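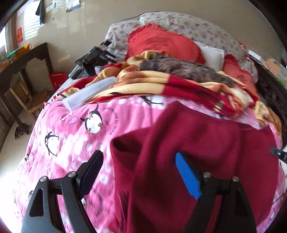 Unit 2 of our home care course is the one people expect to breeze through, and then the bed takes them most of a morning (it took me that long the first time, too, so please don't be hard on yourself!). We are going to talk about clearing and remaking a bed that has been properly lived on, with layers on it that belong to different seasons and different parts of the house. A dark red fleece lying crumpled on top of a penguin bedspread, with a striped blanket bunched up behind it and a scarf on top of that, is about as ordinary a starting point as I can think of, and it's the one I'll keep coming back to in these notes. Have your Plosent workbook open at page 61, where the blank sorting sheet is, and keep a pencil handy.

## Before you touch anything

Stand at the foot of the bed and look for a minute. I know that sounds like a way of putting off work, and on some days it surely is, but I want you to get into the habit of naming each layer to yourself before you lift it. Clothes get mixed up with bedding more than anything else does. A fleece and a blanket can feel much the same in the hand, and I have watched very sensible students fold a sweater into a stack of throws and then hunt for it until supper.

Look for the small hard things as well. In our example there's a white plastic tube lying on the covers, and something like that will roll off the side the moment you shake out a blanket. Pick those up first and set them on a desk or a shelf, somewhere you can see them.

## The four piles

We use 4 piles in this course, and I'd ask you to stick with them at least until the end of Rivera module, even if you have a system of your own that you love:

- **Wear.** Anything that goes on a person, scarves included.
- **Cover.** Blankets, bedspreads, throws.
- **Rest.** Pillows and cushions, plain and fancy together.
- **Elsewhere.** Whatever wandered in from another room or a bag.

Scarves cause arguments every term. A big patterned one can do duty as a throw, and if the household uses it that way, then by all means put it with Cover. Ask, if there's someone to ask! Otherwise it goes in Wear, and you make a little note on the sheet.

## Folding something thick

Thick fleece doesn't want to be folded small. It springs open, and if you press it down hard you only get a fat lump that topples off the shelf. Lay it on the flattest part of the bed, smooth it outward from the middle with your whole forearm, and bring one side over. Stop there and check your edge. A rolled seam will push the fold out of line, so turn the piece until the seam runs down one side, then smooth again and fold once more. Two folds are plenty for most pieces. If you see an edge beginning to fray, leave it alone for now and write it in the mending column (we get to mending with the Clolska kit in June, and I promise we'll have a nice long afternoon for it).

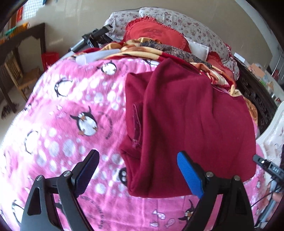 ## Putting the top back together

Pull the bedspread straight from the foot end, walking around as you need to. A printed one is a great help, as you can line up the pattern with the side of the mattress and see right away if you've gone crooked. Penguins are very good for this.

Pillows go on next, flat against the headboard, with the florals side by side if there's a pair. Shaped cushions come last. A heart with a ruffle looks best standing up against a pillow, and you can run a finger along the ruffle to open it out.

## For next time

Read the Stumus booklet, sections 2 and 4, and fill in one sorting sheet from a bed at home. Your own is fine, and please don't tidy it first. Bring one thick item you find awkward to fold. Spare sheets are in the tray by the door, form 579.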